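Tiltholm Plastic Case, Mint Green: Long-Term Review
Reviewed by Keith Merrick
Sun 4 March

The Tiltholm case is a long, narrow plastic sleeve with a rounded top. I bought it in November to keep small desk items together in a drawer and have used it daily. Weight on my kitchen scale is 89 grams with contents.

Construction

The shell is plastic throughout. Wall thickness feels even and the molding seam has been trimmed properly. There is a small horizontal slot near the top, which takes a flat cord. A round cord will go through but bunches up. The bottom end has a wider rectangular opening, and this is where the case loads and unloads.

Fit

Grip on the contents depends on friction. Thin items slide out if the case is carried opening-down, so I store mine flat. Ermira Kolev, who tested a second unit for this site, reported the same thing and added a strip of felt inside the opening. That fixed it at the cost of slower access.

Finish

The color has not faded. The front sticker, a line-drawn green cactus in a gray pot with a smiling face, has stayed down at all four corners. It should be kept away from solvents. Wipe the plastic with a damp cloth and leave the sticker alone.

Compared with the Fudach

The Fudach sleeve is wider and stiffer, and holds thin items better. It also takes up more drawer space and has no cord slot. For a shallow drawer I would choose the Tiltholm. 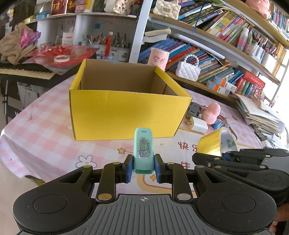 Can the sticker be removed without marking the plastic?

Warm it with a hair dryer on low, lift one corner, and pull back slowly at a flat angle. Any adhesive left behind comes off with cooking oil and a soft cloth. Wash with dish soap afterward.

Rating: four out of five. One point deducted for the loose fit at the opening.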